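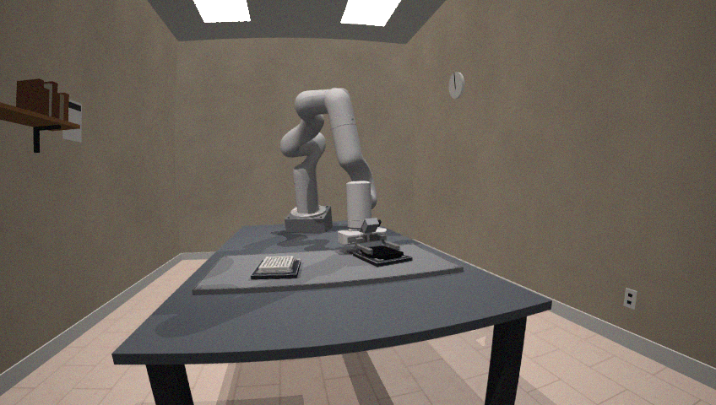 Soline 2: a simulated tray cell for people who train grippers

Posted in May by the Duvell product desk
15 shares | 2 comments

Soline 2 is a rendered workcell with one arm, one parallel gripper, one table and two black trays. It comes with the training method we built on it and the full set of episodes we used to test that method. If you have ever spent an afternoon putting the same part back in the same tray so that a policy could fail to pick it up again, you are the customer we had in mind.

What it's for

The method is called staged clutter. Most simulated cells are spotless: gray void, gray floor, perfect light, and a policy that falls apart the first time somebody hangs a clock on a real wall. The usual cure is to randomize everything until the room looks like a migraine. Staged clutter takes a duller route. We start with a plausible small room and change one family of things at a time, in a fixed order, holding each change until the policy's success rate levels off. Lights go first, then surfaces, then furniture, then the angle of the trays. The part being picked comes last.

Dark parts get their own stage. A black part in a black tray gives the camera very little to work with, and a good many pick policies cope by closing the fingers where the last part was. Ours did too, for longer than we'd like to print on a product page.

What we found

We ran 3,629 episodes across the whole schedule. Policies trained with staged clutter needed fewer of them to reach the same success rate than policies trained with everything randomized from the start, and they held up better when the trays were turned to angles they hadn't met. The gain was largest on dark parts in dark trays and close to nothing on pale parts, which were easy to begin with.

The order matters more than we expected. Moving furniture ahead of surfaces undid most of the benefit. We have a theory about this and will share it when it survives a second look.

There were disappointments. Changing the wall shelf did nothing measurable, with books or without. We spent a good deal of time on those books. They remain in the package out of stubbornness, and you can switch them off with one line in the room file.

What you get

- The room: table, walls, tiled floor, ceiling panels, shelf, books, clock and wall outlet, each with its own on/off setting
- The arm and gripper model, with a box-shaped sensor mounted at the wrist
- Two trays and a flat board to set them on, with adjustable spacing and rotation
- A starter set of parts, light and dark, including a white gridded block
- The staged clutter schedule as a plain text file you can edit, reorder and regret
- All 3,629 episodes, failures included and labeled

The outlet has no electrical function. We mention it because of a support ticket.

Speed

On our own bench machine Soline 2 runs up to 600 simulation steps per second with rendering on. Turning off shadows makes it quicker and makes your results worse – the policies do seem to use the shadow under the gripper to judge height, and they sulk without it. We leave shadows on by default and recommend you do the same.

Will it work with your arm?

The supplied arm is a general six-joint type. Swapping in your own model takes a description file and some patience with the gripper offsets. Cotov users can load their existing files directly. Millet users need the converter, which is in the tools folder and has opinions about file names (no spaces, no capitals, no appeal).

What it won't do

It won't simulate soft parts, liquids or anything on a string. It doesn't model a part sliding inside the fingers very well, so a grasp that looks firm in Soline can still drop things in your lab. Test on hardware before you promise anyone anything. Our results on transfer to real arms are still thin, and we'd rather sell you the cell than a number we can't repeat.

Licensing

One license covers one lab, on as many machines as you care to install it on. Teaching use is free. Owners of the first Soline get this version at no charge, partly out of gratitude and partly because the floor tiles in that one flickered.

15 shares | 2 comments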